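Television and Its Audiences
Session 7: What a Ratings List Can and Can't Tell You
Instructor: Lies Timmermans

Welcome back, everyone! Last week we talked about how a drama gets a time slot, and a lot of you stayed behind to argue about whether slots matter at all anymore. I loved that. Please bring the same energy on Monday, when Mohit Thakur joins us to talk about the years he spent programming evening drama. Read this handout before then, and have your two questions for him written out.

1. Three kinds of attention

People say a show is "popular" as if that were one thing. For this course we'll split it up.

Viewing is time spent with the show on. It can be live, the same night, or weeks later in one long weekend.

Talk is everything people say about the show: posts, comments, fan art, complaints, the conversation at the bus stop.

Attachment is harder to pin down. It's what makes somebody rewatch an episode they already know by heart, or learn the theme song on guitar, or keep the poster up after the show has ended.

A show can be high on one and low on the others, and those are the fun cases! A quiet family drama in an early evening slot may have a big, steady audience that hardly posts a word. A messy romance with a wild ending may own the whole internet for a night and still draw fewer viewers than the news before it.

Keep these three words apart in your papers. When you write "successful," I'm going to circle it and ask which one you mean.

2. How a weekly list gets made

Most public rankings of dramas measure talk. Somebody decides which titles are eligible, collects mentions over seven days, cleans out the junk, and adds up what's left. Every one of those steps is a choice, and I find this part thrilling, so bear with me.

Eligibility: does a show count before it premieres? If upcoming titles are in, a big casting announcement can put a drama on the list when not a minute of it has aired.

Collection: which sites? A ranking built on news comments and one built on short video clips will give you two different countries.

Cleaning: how do you handle a title that's also an ordinary word? Our class case is the made-up drama list in your packet, where Jerker and Baltetti are easy to search for and Van Wijk is a nightmare, being a last name shared by a great many people who have never acted in anything.

Adding up: do angry posts count the same as happy ones? On most lists they do. A furious week and a joyful week can land a show in exactly the same place. Always look for a note on tone next to the number, and if there isn't one, go read some of the posts yourself.

3. The objects of attachment

Attachment leaves very few traces in a database, so we look at other evidence: letters, forum archives, fan club newsletters, and things. Things are wonderful sources! Think about what people carry, trade, gift, and display. A photo card tucked in with the bus pass says something a view count can't. So does a soft toy that looks like a character's pet and has no logo on it anywhere, bought by someone who wanted it to be that dog.

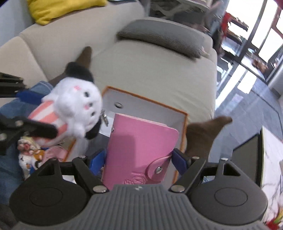

Small personal things: a pink card holder and a white plush dog.

When you interview someone for the short assignment, start with an object. Ask where it came from, where it lives in the house, and who else knows what it stands for. You'll get much better answers than you would from "Why do you like the show?", which tends to make people go stiff and start sounding like a review.

A word on manners. Let the person hold and move their own things. Don't laugh at a collection, even kindly. And ask before you write down anything about family members, who didn't sign up to be in your paper.

4. Reading a chart together

We'll spend the middle of class on the Gruritz chart (page 3 of the packet). It follows one drama, week by week, from the casting news to the finale. Before you come in, mark the following with a pencil:

The week talk goes up while viewing stays flat. What might have been going on outside the show?

The week both go down. Check the holiday calendar before you blame the writers!

The gap between the lead actor's line and the title's line. Actors are often ranked separately, and a well-liked performance can climb during a stretch when viewers are grumbling about the plot. Those two reactions can come from the very same person in the very same post.

The last three points, after the finale. A slow fade and a sudden drop tell different stories, and I'd like you to argue for one reading each.

Some of you asked whether you can use your own favorite drama for this. Yes, please do, as long as you can get at least 9 weeks of figures from a single source. Don't stitch two sources together. They won't have been collected the same way and the seam will look like an event.

5. Terms to know for the quiz

Share: the part of people watching TV at that moment who are watching this show.
Rating: the part of all households that could be watching.
Carryover: viewers who stay from the program before.
Buzz: our everyday word for talk. Fine in class, but define it in writing.
Time shift: watching later than broadcast.

Share and rating get swapped constantly, including in newspapers. Say them out loud with a partner until it sticks.

6. Short assignment

Interview one person about one drama they care about and one object connected to it. Write it up in plain prose, no bullet points, and attach your questions at the end. The person can be any age and the drama can be from any year. A radio serial is fine too, if you find someone who remembers one (please find someone who remembers one!).

Reading: packet, pages 7 to 13. Skim the tables, read the interviews slowly. The one with the two sisters who taped every episode is my favorite, and we'll start there.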